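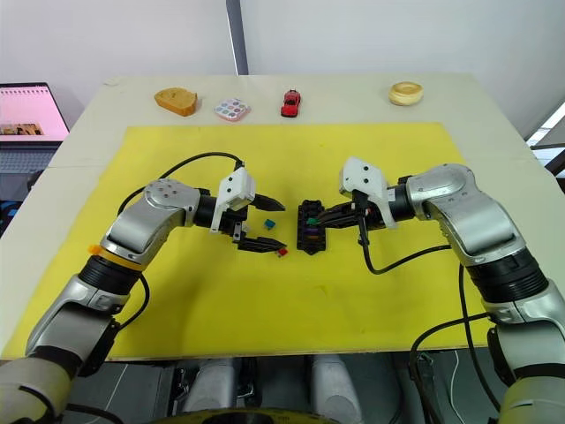 Two-arm cell on the yellow board, small parts and the black slotted fixture

gekus_bench
Posted 18 Aug 2025
Management at Grotel wants this doing our small parts seating by hand-off. One arm holds the fixture, the other is meant to pick and seat. They say it frees up 2 of the 3 people on my bench. Frees them up for what? I asked and got a slide.

sangline
We got ours in the spring. People still have jobs, but the job is now refilling trays and clearing jams. My wrists feel better, I'll give it that.

kandanus45
"Frees up" means the temps go first. Seen it.

gekus_bench
What's the real rate, sangline? Sales told us 229 parts an hour.

sangline
Not on our floor. Good days it keeps up with one slow person. It does run through lunch, though.

oldtorque
You're all being harsh. I did that work for years and wouldn't wish it on anyone. Let the arms have it.

kandanus45
Easy to say once you're off the bench – did anybody get a raise for babysitting it?

sangline
No. 45 minutes of training and the same pay grade.

gekus_bench
That's what I figured. I'm asking for the pay grade in writing before we sign off on the trial.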